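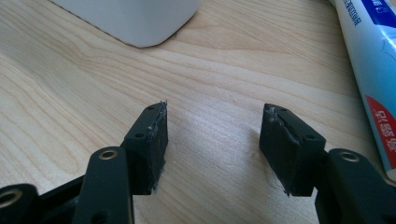 Muvumeo Tables and Workrooms Project
Progress report to the Condent Fund
Submitted by Ovano Public Workrooms, Fodor
Jan 13, 2026

Purpose of this report

The Condent Fund supports the Muvumeo project under a single grant covering the repair, refinishing and return to use of the wooden worktables in the Fodor building. This report covers the second half of the grant period. It describes the work completed, the changes made to the original plan, the use of funds to date, and the work that remains before the final report in May.

The first progress report dealt mainly with the survey of the furniture and the choice of a finish. Those sections are not repeated, except where a later decision changed them.

Background

The Fodor building has three public workrooms and a small kitchen. The rooms are used for sewing, model making, paper crafts, homework sessions and repair evenings, and almost all of this takes place at shared tables. When the grant was awarded, many tabletops could no longer be cleaned properly. The old varnish had turned yellow and worn through at the edges, glue had built up in the middle of the tops, and several groups had begun covering the tables with plastic sheeting, which slid and tore. Some users had stopped booking the north room altogether.

The application proposed that the existing tables be kept and restored, with replacement only where a top was split beyond repair. The Fund asked us to report specifically on whether restoration continued to be the better value as the work went on. We address this under "Costs" below.

Work completed

The project set out to restore 38 tables. All of them have now been stripped and sanded, and all but two have been refinished and returned to the workrooms. The remaining two are in the ground floor store. One has a long crack running in from the short side, and the other has a top that lifted from its frame after the old fixings were taken out. Both are considered repairable. They were left until last so that the rooms could be reopened on schedule.

Sanding was the slowest part of the work. The grain on these tops is wavy and changes direction within a short distance, and the first few tables showed cross-scratches that became visible only after the finish was applied. Those tops had to be sanded again. From that point each table was worked by hand in the last stage, following the grain, and was checked under a low lamp before it left the store. We recorded 428 hours of paid labor on stripping, sanding and finishing. The original estimate was lower, and the difference is almost entirely explained by the hand sanding.

The finish is a clear, matte, water-based coating. A tinted finish was tried on the underside of one table and rejected. The wood is naturally pale, with darker streaks and creamy bands, and the clear coating leaves this as it is. Staff in the sewing groups had also asked for a light, non-glossy surface, as dropped pins and dark thread are easier to find on it and the overhead lights do not reflect into people's eyes.

Legs and frames were tightened throughout. Felt feet were fitted in the north room, where the noise of moving tables had been the most common complaint from the office below. In the other two rooms the floor is washed daily, and rubber feet were used instead.

Changes to the original plan

The application included new edge strips for every table. After the old varnish was removed, most edges proved to be sound, and we decided against covering them. Edges were rounded slightly and sealed. New strips have been fitted only where the wood had chipped deeply. The Fund approved this change in writing.

The money released was moved to seating. The stools in the model-making room were lower than the chairs elsewhere, and children in particular were working with their elbows above shoulder height. A total of 47 stools have been adjusted, with longer legs fitted and the cross rails moved up to match. This work was carried out by the same workshop that supplied the replacement fixings, and it was completed within the sum set aside.

We also changed the order of the rooms. The plan was to begin with the largest room and move to the smaller ones. A leak above the north room, unrelated to this project, meant that it was already closed for several weeks, and it made sense to take its tables first. The effect on bookings was smaller than we had expected.

Care of the tabletops

The grant agreement asks us to show how the results will be maintained. A one-page care sheet has been placed in each room and is included in the booking pack. Its main points are as follows.

Tables are wiped with a damp cloth and dried after each session. Bleach and scouring pads are not used. Cutting is done on a mat. Hot glue tools are kept in their stands, and the stands are placed on a tile. Paint, dye and wood stain are used only at the two tables nearest the sink in the craft room, which were given an additional coat for this reason. Small metal parts, clamps and tools may be set down on the surface but should not be dragged across it.

A light re-coat is planned every second summer. The tops will not need to be stripped again for this; a fine sanding is enough. The cost has been entered in our regular maintenance budget from next year and does not depend on further grant support.

There has already been some wear. Three tabletops have shallow scratches and one has a ring mark from a hot pan that was carried in from the kitchen. The ring was sanded out and the spot re-coated in an afternoon. We regard this as a fair test of the approach, as the same mark on the old varnish would have stayed.

Use of the rooms

Bookings in the north room have recovered and are now level with those in the other two. Groups that had moved to the library have returned, with one exception, which found the library hours more convenient. Two new groups have started: a bookbinding class and a weekday session for people repairing small household items.

Comments gathered at the desk have been largely positive. Users mention the feel of the surface, the brighter look of the rooms and the quieter floor. The most frequent criticism is that the tables are now heavy to fold away, since the tightened frames no longer give as they did. We accept this point. Carrying handles were considered and would have required drilling into the frames. We have instead shown group leaders how to lift the tables in pairs, and two low trolleys are on order.

A second criticism concerns smell. During the first weeks after refinishing, several visitors noticed an odor from the coating. The rooms were aired overnight and the remaining tables were given a longer drying period before return. No further complaints have been received.

Costs

Spending is within the grant total. Labor is above its budget line, for the reasons already given. Materials are below, chiefly as a result of the decision on edge strips and because the coating covered more surface per can than the supplier's guidance suggested. The balance between the two lines was adjusted with the Fund's agreement.

With regard to value, we asked for a fresh quotation for new tables of similar size in solid wood. The cost per table was well above that of restoration, even with the additional labor included. Cheaper tables with a coated board top were also priced and came close to the restoration figure. They cannot be sanded, however, and our experience with two such tables in the kitchen is that the top must be replaced once water enters at a corner. We continue to believe that restoration was the right choice for this building. It may not be so for an organization without a dry store in which to do the work.

Difficulties and lessons

Dust was underestimated. Although sanding took place in the store with an extractor running, fine dust reached the corridor, and the carpet there had to be cleaned professionally. A second door seal has been fitted. Any similar project should budget for this from the start.

Numbering the tables before taking them apart would have saved time. Frames and tops were assumed to be interchangeable, and they are not. The screw positions differ slightly from table to table, and two days were lost matching them. Each table now carries a number on the underside of the top and on the inside of the frame.

Remaining work

The cracked table will be glued and clamped, then finished with the rest of the opened coating. The table with the lifted top requires new blocks beneath it, which have been cut. The trolleys will be tested when they are delivered. A short survey of regular users will be held before the final report, and the results will be attached to it, together with the full accounts.

No extension to the grant period is requested.

Comments (4)

We run a craft room about this size and had the same scratches showing up after the finish went on. Did you sand between coats as well, or only before the first one?

Reply from Ovano Public Workrooms: Between coats as well, very lightly and by hand, with the dust wiped off using a damp cloth.

The tables are lovely to sew at now. Please could the trolleys be kept in the north room? Our group is mostly older people and we are the ones who have to fold everything away at nine.

Glad to see the stools were sorted out. My son used to kneel on his.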